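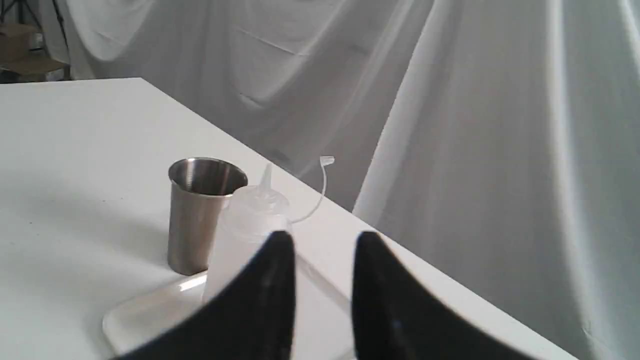
Stainless steel tumbler on a white table, cloth backdrop behind.

Perron remote access project: progress report to Plornier
Reporting period ending May
Prepared by Malou Laxdal, technical lead

1. Status

Work packages 1 and 2 are complete. Work package 3 (unattended updates) is open and running behind plan. Spending is within the approved budget and no change to the total is requested.

2. Work completed

The Perron agent now installs on all three board types named in the agreement. It starts as a system service, opens one outbound connection to the relay at Gakholm and holds it open with a keepalive every 10 seconds. No inbound ports are needed on the client network. The relay listens on port 2204.

Sessions are authenticated by key pair. Password login was removed from the build in response to Plornier's comments on the previous report. Keys are generated on the device at first boot, and the public half is registered through the Daker web console. An administrator must approve each device before it appears in the list. Approval can be withdrawn from the same page, and the relay then drops any open session for that device.

The console was rewritten to load device status in pages. The earlier version requested every record at once and timed out on larger sites. Page size is set to 500 and can be lowered in the configuration file.

3. Problems

Boards without a battery-backed clock start with the wrong time after a power cut. Certificate checks then fail and the agent does not connect. The current build waits for a time server reply before opening the connection. On networks that block outside time servers, the relay address has to be entered as the time source by hand. Wanpen Ruangrit is preparing a change that will do this during setup.

The update routine writes to a second partition and switches over on restart. On the smallest board type the second partition is too small for the full image. Two options are being tested: a compressed image, and an update that carries only changed files. The compressed image is simpler to support but lengthens the restart.

Log files on the relay were not being rotated. This has been corrected.

4. Next period

Select the update method for the smallest board and freeze the partition layout.
Release the time source change to the pilot sites.
Complete the administrator guide, including key replacement and device removal.
Begin the load test on the relay.

5. Decision requested

Plornier is asked to confirm whether support for the smallest board type must be included in the first release. If it can move to the second release, work package 3 can close on the original schedule. If not, an extension of three weeks is requested, with no added cost.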